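JADSTEAD COMMUNITY COLLEGE
Facilities Safety Inspection: Computer Repair Classroom and Adjoining Storage
Inspection date: Mar 3, 2026
Inspector: Milagros Pereyra
Department contact: Bart Stevens

Ratings used on this form are Satisfactory, Needs Correction and Not Applicable. Items marked Needs Correction must be answered in writing by the department. Comments are part of the record and may be read by staff and students on request.

Section A. Exits and Walkways

A1. Exit doors open fully and are not locked from the inside. Satisfactory.

A2. Walkways are clear to the full marked width. Needs Correction.
Comment: Stacked chairs extended past the floor marking beside the rear door. The same condition was recorded in January. The chairs are to be moved to the Brilerier building or placed on the wall side of the marking.

A3. Exit signs are lit and can be seen from all seats. Satisfactory.
Comment: The sign over the rear door has a cracked cover. It remains readable, and a replacement has been requested.

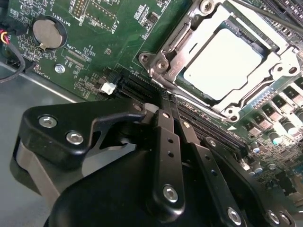

A4. Evacuation map is posted and current. Needs Correction.
Comment: The posted map shows the assembly point at the former north parking lot. The assembly point is now the lawn in front of Hao Hall. Both copies of the map must be replaced, including the one inside the storage room.

Section B. Fire Protection

B1. Extinguishers are mounted, charged and tagged. Satisfactory.
Comment: The monthly initials on the storage room tag are hard to read. Staff should print them.

B2. Extinguisher type is suitable for electrical fires. Satisfactory.

B3. Clearance below sprinkler heads is maintained. Needs Correction.
Comment: Cartons on the top shelf of the storage room are too close to the sprinkler head. The department was told of this during the visit.

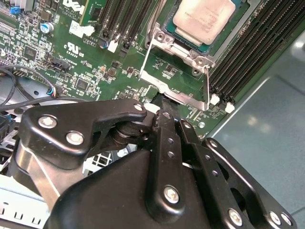
Bart Stevens replied that the cartons hold printed course binders that are no longer used, and asked that the department be given 6 working days to sort them for recycling. The request is approved. Nothing further is to be placed on the top shelf in the meantime.

Section C. Electrical Safety

C1. Power strips are plugged directly into wall outlets. Needs Correction.
Comment: One strip at the instructor's desk was plugged into another strip. An additional wall outlet should be requested if the present number is not enough.

C2. Cords are free of cuts, splices and exposed wire. Satisfactory.

C3. Electrical panel is labeled and can be reached. Satisfactory.
Comment: The label for circuit 5 was written in pencil and has faded. It should be redone in ink.

C4. Equipment is unplugged before covers are removed. Satisfactory.
Comment: The written rule is posted by the door and is included in the student handbook.

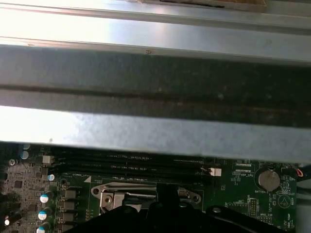

Memory slots below the chassis edge.

C5. Ground fault outlets near the sink trip and reset when tested. Satisfactory.

Section D. Air, Lighting and Housekeeping

D1. Supply and return vents are not blocked. Satisfactory.

D2. Lighting is even and all fixtures work. Needs Correction.
Comment: Two tubes above the back row flicker. Work order submitted to Flulturia, the lighting contractor.

D3. First aid kit is stocked and within date. Needs Correction.
Comment: Adhesive bandages were low and the eyewash bottle had expired.
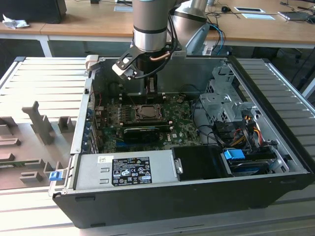
Section E. Follow-up

E1. Corrections for A2 and C1 are due within 3 working days.

E2. Corrections for A4 and D3 are due within 4 working days.

E3. The B3 correction is due on the schedule approved above. D2 remains open until the contractor reports completion.

E4. The department must send its written response to the Facilities Office and keep a copy in the classroom safety binder.

Inspector: Milagros Pereyra
Received for the department: Bart Stevens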